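Clearing and Sorting Loose Paper on a Small Round Table

Applies to: meeting rooms, shared offices, reception areas

A round table has no corner to square a stack against, so sheets spread toward the rim and slide off. The procedure below takes one person a few minutes.

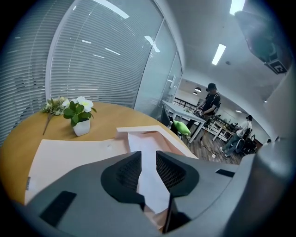
Work from the rim inward. Sheets overhanging the edge go first, then anything folded, then the large flat sheets underneath. Lift folded paper by the fold. Pulling at a free corner drags the sheet below with it and can tear thin stock.

Step 1. Move decorations to one side. A small pot with artificial flowers can stay on the table if it is well back from the edge. Put loose sprigs back in the pot or set them behind it.

Step 2. Open every folded sheet and check both sides. Refold only along the existing crease.

Step 3. Make three stacks: keep, file, recycle. Place them no closer than 6 inches from the rim. Tissue and other light wrapping paper is stacked separately, as it will not hold a heavier sheet level.

Step 4. Check for labels and tags. Small dark ones are easy to miss under a pale sheet. Leave a tag with the item it came with.

Step 5. Flatten curled sheets. Lay them curl side down under a flat weight overnight. Do not roll them the opposite way; this leaves a second bend.

Step 6. Wipe the top with a barely damp cloth, following the grain on wood. Let it dry before putting paper back.

Storage

Flat sheets go in a Troletent tray or any shallow tray of the same depth. Maximum fill is 300 sheets of standard copy paper. Beyond that the lower sheets pick up an edge curve from the tray wall. Wrapping paper is stored flat, with one fold at most.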